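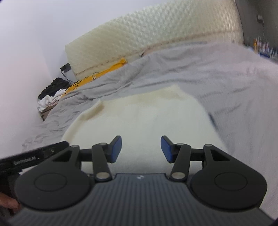 Wer morgens das Schlafzimmer verlässt, lässt meistens ein Bett zurück, an dem noch etwas zu tun wäre. Das Laken hat sich über Nacht in Falten gelegt, die Decke liegt irgendwo, die Kissen sind verrutscht. Ein hellgraues Laken verrät jede dieser Falten, und eine weiße Flauschdecke darauf sieht selbst dann nach Arbeit aus, wenn sie flach ausgebreitet ist und sich nur der hintere Rand ein wenig nach oben geschlagen hat. Dazu kommt der leicht bräunliche Ton, den helle Decken mancherorts zeigen und bei dem man sich fragt, ob er vom Licht kommt oder ob die Decke in die Wäsche muss.

Augustina Tsikata hat sich diese Frage beruflich oft gestellt. Sie leitet seit Jahren die Hausdame-Abteilung der Pension Belbridge, eines Hauses mit 53 Betten, in dem jedes Zimmer neben der normalen Bettdecke eine helle Zusatzdecke bekommt. Im Januar, wenn die Heizungen in den Altbauzimmern nur langsam nachkommen, liegen die Decken praktisch durchgehend auf den Betten. »Die Gäste wollen etwas Weiches, und sie wollen, dass es weiß ist«, sagt Tsikata. »Weiß ist für uns die unbequemste Farbe, aber man sieht wenigstens, woran man ist.«

Ihr Rat für die Prüfung ist einfach: die Decke ans Fenster tragen und bei Tageslicht auf einen weißen Kissenbezug legen. Warmweiße Lampen färben lange Fasern stärker ein als glatte Stoffe. Bleibt der Ton am Fenster sichtbar, handelt es sich häufig um Hautfett oder Rückstände von Cremes, die sich am oberen Rand sammeln, also dort, wo die Decke am Hals und an den Händen liegt. Wer die Decke beim Zusammenlegen immer gleich herum hält, hat nach einem Winter eine helle und eine dunklere Seite. In der Pension wird deshalb bei jedem Beziehen gedreht.

Was in die Maschine darf

Flauschdecken bestehen heute überwiegend aus Polyester, seltener aus Acryl oder Baumwollmischungen. Das Etikett gibt die Temperatur vor, in der Regel 30 oder 40 Grad. Pramila Dixit, Textilreinigerin und Inhaberin der Wäscherei Urnora, hält mehr für schädlich. Die feinen Fasern verformen sich bei Hitze und verkleben an den Spitzen. Die Decke fühlt sich danach stumpf an, und dieser Zustand lässt sich nicht mehr umkehren.

Genauso wichtig ist der Platz in der Trommel. Eine große Decke saugt sich voll und wird zu einem schweren Klumpen, der beim Schleudern gegen die Trommelwand schlägt. Dixit wäscht solche Stücke einzeln, mit flüssigem Feinwaschmittel und ohne Weichspüler. Weichspüler legt sich als Film um die Faser und hält Staub fest, die Decke wird also schneller wieder grau. Für den bräunlichen Rand empfiehlt sie, die Stelle vor dem Waschen mit etwas Gallseife einzureiben und eine halbe Stunde liegen zu lassen. Chlorbleiche kommt bei ihr nicht an Kunstfasern, sie kann den gelblichen Ton sogar verstärken.

Zum Trocknen wird die Decke über zwei Leinen gehängt und zwischendurch ausgeschüttelt. Wer einen Trockner benutzt, wählt das Schonprogramm und nimmt die Decke leicht feucht heraus. Mit einer weichen Bürste lässt sich der Flor danach in eine Richtung legen. Das dauert bei einer Decke von 200 mal 150 Zentimetern etwa zehn Minuten.

Das Laken darunter

An der Decke liegt es selten, wenn ein Bett unordentlich wirkt. Roksolana Hrytsenko verkauft bei Nikolaidis Bettwäsche und hört an der Kasse immer wieder dieselbe Klage: Das Spannbetttuch sitzt nicht. Oft ist die Matratze höher als der Steg des Lakens, besonders wenn noch ein Topper aufliegt. Das Gummi rutscht dann an den Ecken hoch, und quer über das Bett entstehen lange Falten, die sich durch Glattstreichen nicht beseitigen lassen.

Hrytsenko bittet ihre Kundschaft, vor dem Kauf die Höhe zu messen, und zwar an der Ecke und mit allem, was auf der Matratze liegt. Einige Zentimeter Zugabe sollten es sein, damit das Laken unter die Kante greift. Jersey verzeiht mehr als Webware, leiert aber nach vielen Wäschen aus. Leinen knittert in jedem Fall. Wer Leinen kauft und glatte Betten erwartet, wird nach ihrer Erfahrung nicht froh damit und bringt die Ware nach zwei Wochen zurück.

Für lose Laken gilt weiterhin die alte Reihenfolge: erst das Fußende einschlagen, dann das Kopfende straff ziehen, zuletzt die Seiten. In der Pension Belbridge arbeiten dafür zwei Leute an einem Bett, jeweils eine Person pro Seite. Zu Hause läuft man eben einmal mehr herum.

Machen oder liegen lassen

Ob ein Bett überhaupt gemacht werden muss, ist Geschmackssache. Gegen das sofortige Zudecken spricht die Feuchtigkeit, die ein Mensch nachts an Laken und Matratze abgibt. Unter einer dichten Kunstfaserdecke kann sie schlecht entweichen. Lotte Meijer, die in Melteten Einrichtungskurse an der Volkshochschule gibt, lässt ihr Bett deshalb morgens offen und kümmert sich erst nach dem Frühstück darum. Bei geöffnetem Fenster reicht an trockenen Wintertagen eine halbe Stunde.

Danach geht es schnell. Meijer streicht das Laken von der Mitte nach außen, schüttelt die Bettdecke am Fenster auf und legt die Flauschdecke zuletzt darüber. Sie fasst sie an den beiden hinteren Ecken, lässt sie vor sich hängen und zieht sie dann in einer Bewegung über das Bett. Wird sie vorn angefasst und nach hinten geworfen, schlägt der Rand fast immer um und muss von der anderen Seite noch einmal gerichtet werden. Bei Betten, die mit einer Längsseite an der Wand stehen, ist das der lästigste Teil der Arbeit.

Wer keine Tagesdecke will, kann die Flauschdecke auch auf ein Drittel falten und quer ans Fußende legen. Auf dem Bett nimmt sie so weniger Staub an, und das Laken kann weiter auslüften. Im Sommer wandert sie bei Meijer in einen Baumwollsack. Plastiktaschen mit Reißverschluss, in denen viele Decken verkauft werden, hält sie für die Lagerung für ungeeignet. Restfeuchte bleibt darin stehen, und der Flor wird an den Knicken flach.

Gedreht, gelüftet und zweimal im Winter gewaschen, halten die Decken in der Pension Belbridge nach Auskunft von Augustina Tsikata vier bis fünf Jahre. Ausgemusterte Stücke gehen an ein Tierheim in der Nachbarschaft, die bräunlichen Ränder stören dort keinen Hund. Die nächste Lieferung ist für den 11. Januar bestellt, wieder in Weiß.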